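Notes from the folding afternoon at Pavance
===

Pavance opened its workshop for an afternoon in June, and I went along because the programme said "laundry". The firm works on machines that handle cloth. I write up household tips, and I came away with more of them than I expected, nearly all to do with folding, sorting and getting clothes ready to be folded.

The afternoon began at 2 and visitors were taken through in small groups. Ours was led by Jihad Mahasneh, who trains the people who work the grippers. He explained that before a machine can fold anything, a person has to fold it many times over with the same sort of gripper, slowly and in the same way. They had 3,776 folds on record when we visited. What follows is what I wrote down, tried at home and kept.

## Before you fold

**Shake once, then lay flat.** Hold the garment by the two strongest points (shoulder seams for a top, waistband for trousers) and give it a single firm shake. Several small shakes only twist the sleeves round again. Then lower it so the far edge touches first, and let the rest follow it down.

**Find the seams first.** The operators are taught to look for a seam before they touch anything. A side seam tells you where the garment wants to lie. If both side seams are on the outside edges, you're ready to fold. If one has wandered to the middle, the finished shape will be crooked whatever you do next.

**Close zips, leave buttons.** A zip left open makes a jacket splay. Buttons can stay undone on anything that will be folded, apart from the top one and one in the middle.

**Pockets.** Turn them out before the wash and push them back in before the fold. It sounds obvious, but I had been leaving mine until I put the trousers on.

## Slippery fabrics

Smooth, thin cloth of the sort used for waterproofs and light jackets was the hardest thing the group dealt with. It slides off itself. A fold made in the air comes undone on the way down, and a neat pile turns into a heap when you carry it upstairs.

The advice was to work on a cloth surface. A made bed, a spare sheet or an old blanket over the table all give enough drag to hold one layer still while you move the next. A bare polished table is the worst place for it.
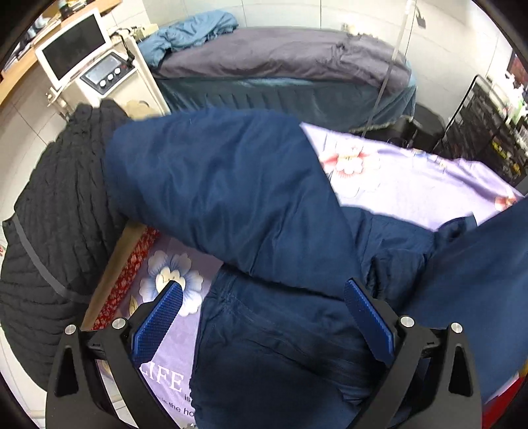 *Words: Primo Marchetti*

Navy fabric like this creases softly and doesn't hold a sharp line, so don't try to press one in with your hand. Bring the sleeve or leg across, pat it flat from the fold outwards, and wait a moment before making the next fold. Patting pushes air out. Rubbing moves the top layer and leaves the bottom one where it was.

Pinching matters too. The grip pads on the tool have a fine crosshatched texture, and I asked Jihad what a person at home could use in its place. His answer was a pair of thin rubber-palmed gardening gloves. I bought some and they do help with slippery linings. Keep a clean pair for indoors.

Take hold a little way in from the edge, through both layers. If you pinch only the very edge you'll lift the top layer and leave the other behind.

## Padded jackets

Don't fold a quilted jacket hard. The filling bunches up along the creases, and after a few months in a drawer it stays bunched. Lay it front down, bring the sleeves in across the back, and roll from the hem up to the collar with your forearms. Tie it loosely with a strip of soft cloth. A rubber band is too tight and marks the shell.

If you have the room, hang it. Use a wide hanger and leave a hand's width on either side.

For a jacket that has gone flat in store, put it in the dryer on the coolest setting with two clean tennis balls. Check the label first, and stop it now and then to shake out the corners.

## Sorting the pile

Jihad's group sorts by how a thing folds, before thinking about whose it is or where it goes. All the tops are done together, then all the trousers, then the flat pieces such as towels and pillowcases. You make the same movements again and again and speed up without trying.

I timed myself with one week's washing. Sorted by person, as I used to do it, the basket took 28 minutes. Sorted by type it took 19, and that included dealing the piles out afterwards.

Socks are paired last. Put them to one side in a bowl as you come across them and don't stop to look for partners.

## Patterned bedding

A strong pattern makes it harder to see where a garment ends, for people as well as cameras. If you fold on the bed, throw a plain sheet or blanket over a busy duvet cover first, in a shade that contrasts with most of the washing. Dark clothes on a pale cover are the easiest to see. I use an old cream tablecloth.

When you fold the bedding itself, keep the print on the outside. You can then tell one set from another on the shelf without opening them. Store the whole set inside one of its own pillowcases.

## A fold that fits the shelf

Measure the shelf and cut a piece of stiff card to the width you want. Lay it on the back of each top, just under the collar, fold both sides in over it, slide it out, and fold the bottom up. Every top comes out the same width. Mine is cut from a delivery box and has lasted since the visit, with tape round the edges.

For deep shelves, fold in thirds and stand the clothes on end. For shallow ones, fold in half and stack no more than six.

## If you go

Allow two hours and wear flat shoes. You can ask to try a gripper, and I would, even if only for one T-shirt. It's slower than you'd think and the wrist gets tired. Bring a garment you have trouble with, as they're glad to be given awkward ones. My fitted sheet was declined until the next open day.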